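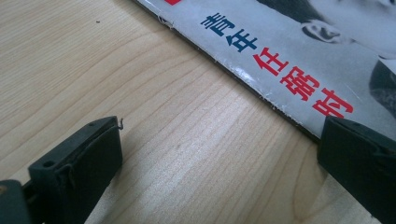 Comparing two finger pads on a hand-held gripper

Posted by Lesia Hrynyshyn, April 7, 2020

You can compare two sets of finger pads in an afternoon with one hand-held gripper, a table and a magazine. I use a magazine as the test object. It is thin, heavy for its thickness and slippery on the cover, and it bends when you lift it by one corner. Pads that manage a box or a cup often fail on it.

What you need

A hand-held gripper with a camera fitted
Two sets of pads to compare (I used the Lastis foam and the Ullari foam)
A small screwdriver
A glossy magazine
A table with a smooth top
A notebook or a spreadsheet

Step 1. Fit the first set

Take the old pads off and wipe the fingers. Put the new blocks on and start both screws before you tighten either one. Close the gripper slowly and check that the two faces meet along their whole length. If they touch at one end only, loosen the screws, squeeze the gripper shut and tighten again while it is closed.

Step 2. Set the camera view

Open the gripper fully. Both pads should show in the lower part of the picture, with clear table between them. Adjust the camera mount until they do, then leave it alone for the rest of the test. A change of angle halfway through makes the two sets of recordings hard to compare. 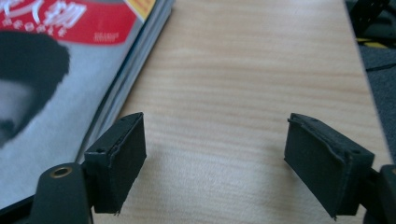

Look at the top rim of the foam before every batch. The rim wears first. Once it begins to lift or fray, it can fold under the pad as you close on something thin, and you will get slips that have little to do with the grip of the material. A frayed tab at a corner does the same. Write down the state of both pads, left and right, or take a still from the camera and keep it with the results.

Step 3. Run the grasps

Lay the magazine at an angle to the table edge. Come in along the page edges with one finger on each side of a corner, close, lift to about 18 cm and hold for five seconds. Put it down, turn it a little and go again. Do 27 grasps, then swap to the other pads and do another 27. Score each one as held, slipped or missed. Count a grasp as slipped if the magazine moves in the pads at all, even if it doesn't fall.

Step 4. Swap the order

Repeat the whole thing starting with the second set. Your hand gets better as you go, and the set tested last gains from it. Rainer Albers pointed this out after my first try and I had to throw those figures away.

Notes on wear

Our oldest pads had done 1,137 grasps when I started keeping a log. I plan to change foam at 3,000, or earlier if the facing comes away from the block. Cut loose threads off with scissors. Pulling them takes more foam with it.

If you glue your own facings, leave them clamped overnight before the first grasp. The test for harder rubber pads uses the same steps, but close more gently or you will crease the cover.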